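Household and Shop-Floor Chores: Frequently Asked Questions

Castura Automation Desk
Last reviewed January 24, 2020. Maintained by Anca Bucur and Ronaldo Rangel.

Can a machine tidy a room yet?

Parts of a room, under supervision. Floor vacuuming is a solved product category. Picking loose items off a surface and sorting them into "keep" and "discard" works in our test rooms at low speed, with a person present to stop the arm. We do not offer it for sale.

Why is a bin harder than a conveyor?

On a conveyor, the part arrives in a known plane and leaves in a known plane. A household bin has a rim the fingers must clear, contents that shift, and a position that changes whenever someone sweeps. Crumpled plastic and shiny wrappers also give poor depth readings. Our planner at Urneck treats the rim as a hard obstacle and releases above it. Lowering the fingers inside is disabled by default.

What about soft items next to hard ones?

Grip force is set per object class. An apple tolerates more force than a wrapper needs, but it bruises if the fingers close at full speed. A stuffed toy deforms and will hide a weak grasp until the arm lifts. Sânziana Neagu's group tunes the closing speed first and the force second.

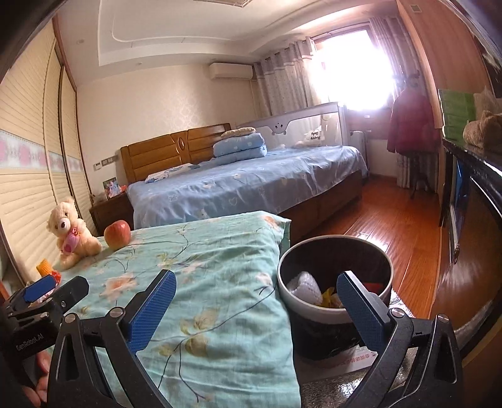 Does a household machine need an internet connection?

For our software, only during installation and updates. Grasp planning and motion control run on a local computer. Logs are stored on the same computer and are uploaded only if the owner turns that option on.

How long does one pick take?

The current limit in occupied rooms is 3 picks per minute. The arm could move faster, but the stopping distance would exceed what we accept with people nearby. In the fenced cell at Urneck the limit is set higher, and figures from that cell should not be used to estimate home performance.

Can it make a bed or fold a quilt?

No. Large cloth needs two coordinated arms and a reach that most bedrooms do not allow. Petrică Surdu ran 40 trials in December with a single quilt on a flat table. The fold was acceptable in a minority of them, and the work is paused until the second arm is calibrated.

Which shop-floor chores are ready?

Machine tending, case packing with one carton size, and pallet moves along fixed routes. Bench clearing is partly ready: the Brillik controller handles hand tools stored in shaped trays, but loose fasteners and rags still go to a person. Cable handling is not supported.

How many demonstrations does a new task require?

Plan on more than 220 for a task with mixed objects. A task with one rigid object may need fewer. Demonstrations recorded in a single room transfer badly, so change the lighting, the cloth and the object positions between sets.

Does patterned fabric cause errors?

It can. Printed flowers and leaves are sometimes segmented as separate objects, and the planner then attempts a grasp on flat cloth. Software release Ene adds a height check that rejects candidates lying level with the surface. Wrinkles can still pass the check.

Who do I contact about a site trial?

Solange Roussel schedules site trials. Include a floor plan, the chore in one sentence, and the heaviest item to be lifted. Requests involving items over 100 ounces are declined at this stage.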